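Open day at Ruditz: an afternoon with the grippers

I went to the Ruditz open day on 18th July expecting a big arm behind a yellow fence, throwing car doors about. I have been to a good many of these visits, and there is usually a big arm, and a man in a fleece telling you how many kilos it can lift. Ruditz has a unit between a tile warehouse and a place that hires out bouncy castles, and makes its living from things that hold other things. I was given a lanyard, a biscuit and a pair of blue overshoes that came off on the stairs.

Our guide was Faizal Pillai, who looks after the hand-held grippers and has the patience of someone who has explained a pivot pin to a great many visitors. He had 11 of us. One was asleep on his feet by the second doorway, and I don't think it was Faizal's fault, as the heating was on in July.

The hand-held gripper is the tool they use for clothes work. You carry it to the job, squeeze, and the two fingers close. The job, for the part of the visit I liked best, was a bed with clothes on it. I have a bed like that at home and have never thought to charge admission.

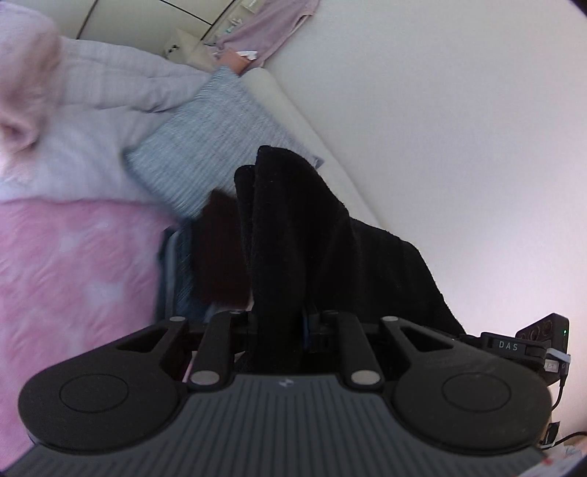
Faizal is strict about the pins. There are silver ones at the joints, and each gets checked before a shift with a small driver that lives on a string round his neck. Too tight and the fingers drag, so the person squeezing starts squeezing harder and by teatime has a wrist like an old gate. Too slack and the tips wander apart by the thickness of a sleeve, and fabric slides out of the pinch. He let us feel one that was right and one that was wrong. I got them the wrong way round, twice, and was thanked for taking part.

Fleece, he told us, is the dirty one. It sheds, and the fluff goes straight for the linkage, where it packs itself in behind the plates. The cleaning kit is a soft paintbrush, a pair of tweezers and a puffer of the sort people used to have for camera lenses. No oil. Somebody oiled one in May, with the best intentions, and everything it picked up that afternoon came away with a grey thumbprint. The gripper was stripped down and washed and is still known as the chip pan.

The brushing is done with the fingers open and the tool pointing down, so that what comes out falls on the floor and stays out. Then open and close it 31 times. I asked why 31. Faizal said the written instructions had said 30 and he always lost count near the end, so he added one to be safe and had the sheet reprinted. I have worked for firms that spent a fortune on consultants and got less sense than that.

After this came the log book, a hardback with a coffee ring on the cover, as all log books must have. Every gripper has its own pages. Date, who had it, what was cleaned, what was changed, and a column headed "Feel", in which people have written things like "crunchy" and "fine after lunch". There is also a system on a computer, called Nuneo, which holds the same facts in a tidier form. From what I could see, they fill in Nuneo and read the book.

Setting up for a new kind of garment takes longer than the brushing. You lay the thing out flat, sleeves wherever they will go, and bring the fingers in low at the hem to see where they meet the cloth. If one tip touches first, the pads want looking at.
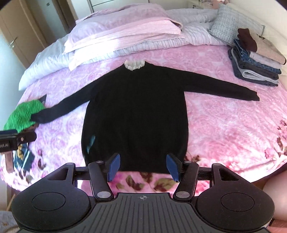
Pads are the part that wears. Faizal had a jam jar of dead ones, polished to a shine at the tip where they had rubbed against who knows how many jumpers. His rule is to swap a pair at 800 closes, or earlier if the tips start to skate on anything smooth. Always as a pair, because a new pad opposite an old one pulls the cloth sideways, and you spend the morning blaming the cloth. The new ones come from a firm called Rillex in bags of 100, and the first thing anyone does with a fresh bag is wipe the pads with a damp rag, to get rid of the powder they are packed in.

Changing a pair took him just over four minutes with all of us breathing on him. The old pad peels off and the seat underneath is wiped. The new one is pressed on and held while you count slowly, and then you try it on a sleeve, a hem and something thin. He dropped one. We all looked for it, and it was found stuck to the sole of an overshoe, one of mine, still on the stairs side of the door where I had abandoned it. I have no idea how it got there and neither had he. It went in the jar.

A woman from Ilie, who buy some of these and had come to ask awkward questions, wanted to know what happens to zips. Zips are a sore point. A metal puller will nick a pad in one go, and the nick then catches on knitwear. Their present answer is to run a fingernail along both pads after every zipped garment. She wrote this down, underlined it and asked whether a particular kind of fingernail was recommended.

We finished in the canteen, where there was a question sheet and a plate of the same biscuits. I wrote that I had enjoyed the bed. The next visit is in the spring, booking is by email, and there is parking round the back if the bouncy castle van is out.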